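The Pants in the Post

I ordered the period pants at five to 3 in the morning, lying on the bathroom floor with a hot water bottle going cold on my stomach. The firm was called Nellon and they promised up to 120 washes. I remember thinking that was a very brave thing to promise a woman at that hour.

They came in a box that said Nellon in letters you could read from a bus. My new neighbour had signed for it. He held it out to me on the landing and said he hoped it was something nice, and I said it was a lamp. I don't know why I said that! He looked so pleased for me. 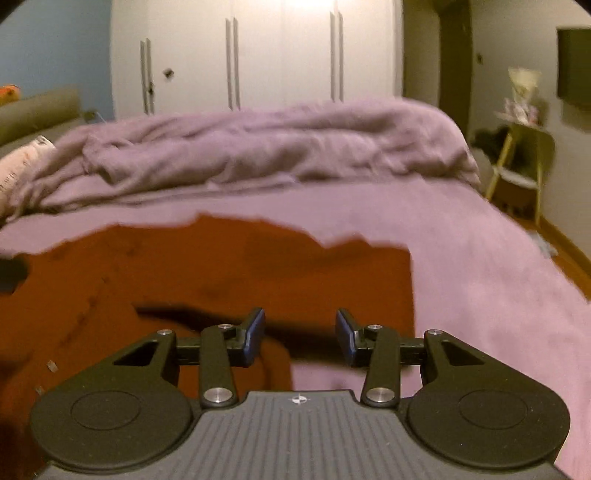 Words: Clonska
Filed under short stories, 5 comments

So then of course he asked about the lamp. Every time we met on the stairs – was it up yet, did it suit the room, was it one of those with the bendy necks? I said it was lovely (I was wearing it at the time, as it happens).

By July I'd given in and gone to Flina, the big lighting shop by the ring road, and spent 60 pounds on a thing with a green shade. I carried it home without a bag so that he'd see me with it, and he did, and he held the door.

"Another one?" he said.

I told him I'd got a taste for them. He laughed, and then he went a bit red and said his sister had the same pants, she swore by them, and he'd been wondering for weeks how to let me off the hook.

I put the lamp down on the bottom stair and sat next to it. After a minute he sat down as well and asked if I wanted a cup of tea, and I said yes, and he carried the lamp up.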